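Home | Features | Reviews | Players | Shop | Subscribe

The Quiet Year of the Stirstead Town Band
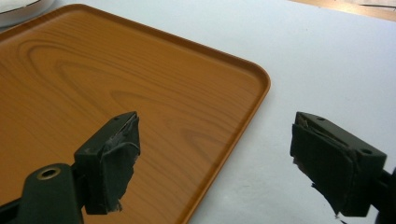

Can you really learn an instrument without your neighbors hearing you?

Most of them will hear you a little, whatever you buy. A good practice mute takes a trumpet down to the level of a loud conversation in the next room, and after that it comes down to how thick the walls are and how much the neighbors like you.

Gizella Oláh's walls are thin. She lives on the second floor of a building in Stirstead that was put up in a hurry, and in it she has been learning the euphonium, an instrument roughly the shape and temperament of a large dog. She took it up at 58. Her neighbor on one side works nights. Her neighbor on the other side teaches piano and has opinions about intonation, which she shares by knocking.

"One knock is flat," Oláh told me. "Two knocks is sharp. I've never had three and I don't want to know."

She is one of 18 players in the Stirstead Town Band, an outfit that has performed in the same hall, in more or less the same jackets, for longer than any current member can remember. Last March the hall closed for repairs to the roof. The band was offered a room above a tile showroom, and the room came with one condition: no noise that could be heard downstairs during business hours. The only hours on offer were business hours.

A brass band was therefore asked to rehearse silently. It said yes, which tells you something about the other rooms in town.

The man who had to make this work was Ottó Szénási, the conductor, who has a bad knee and the patience of somebody waiting for a ferry. His first plan was to have everyone play very softly. "Have you heard eleven amateurs play a B flat very softly?" he asked. "It sounds like a cow having second thoughts."

His second plan was mutes. There are a lot of practice mutes in the world, and they fall into two camps. The plain ones are plugs with small holes in them. They work, in the sense that a pillow over a radio works. The horn pushes back at you, low notes wander off, and everything you play seems to come from inside a thermos. The other camp puts a small microphone in the mute and sends the sound to headphones, usually with some artificial echo so you can pretend to be in a cathedral.

Stirstead bought a mixed bag. Most of the cornets got the Hillico, a plain aluminum mute that is light, cheap and dents if you look at it sternly. The trombones split the cost of several Kettunen pickup sets, which come with a little belt pack and three echo settings labeled Room, Hall and Church. The tuba player, Magdolna Csonka, ordered a Drolon, which arrived in a box she first took for a water heater. With the extra headphones and a mixer with enough inputs, the whole business came to $1,684. The band had $210 in its account at the time. The rest came from a bake sale, a quiz night and an uncle.

I went to hear them, if that's the word. From the stairs you get a sort of busy hiss, valves clacking, feet tapping, one person breathing like a scuba diver. Then somebody hands you headphones and there's a full band in there, playing a march, with the trombones in a cathedral and the euphonium in what sounds like a closet. Oláh had lost her echo pack down the back of the radiator. Csonka's tuba was magnificent. Take the headphones off and she was a woman sitting quietly with a lot of plumbing.

There are things the gear won't do. Players who practice muted for months get used to blowing against a wall, and when the wall comes out they overshoot. Clodagh Madigan, who repairs brass two streets over, sees it in her customers every spring. She'd like people to spend at least the last ten minutes of every practice with the horn open, even if that means doing it in a parked car. She'd also like them to empty the water out before they bring it in, but she has given up on that one.

Tuning is the other trouble. A mute moves the pitch, and it moves it by a different amount on every horn, so a band that has tuned up muted is in tune only with its muted self. Szénási kept a list of who had to pull which slide how far. He showed it to me. It was two pages, double-sided, and under the principal cornet it said only "pray."

That principal cornet is Krisztina Bodnár, who is very good and who had the hardest time of anyone. She missed the room, she said. With headphones on she could hear everybody perfectly and couldn't tell where any of them were. She'd been used to getting her cue from the horns on her left by a kind of draft on the neck. For the first few weeks she came in early on everything, including once, memorably, the end.

The roof is done now. The band went back to the hall with their mutes in their bags, took them out, and made such a noise on the first chord that they all stopped and laughed, and Szénási had to sit down. It took them four rehearsals to find their way back to anything you could call soft.

What surprised him was that the soft, when it arrived, was better than before. He credits all those months of hearing each other through a wire, mistakes included. Bodnár credits the roof, which has been lined with something that soaks up the worst of the trombones.

Oláh still uses her Hillico at home, the euphonium size, bought with her own money after the radiator incident. She's working on a slow hymn with a high note near the end. The last time through, she got one knock.

Filed under: Brass, Practice & Technique, Community Bands

We use cookies to remember your preferences and keep you signed in. By continuing to browse you agree to our cookie policy. Accept | Manage settings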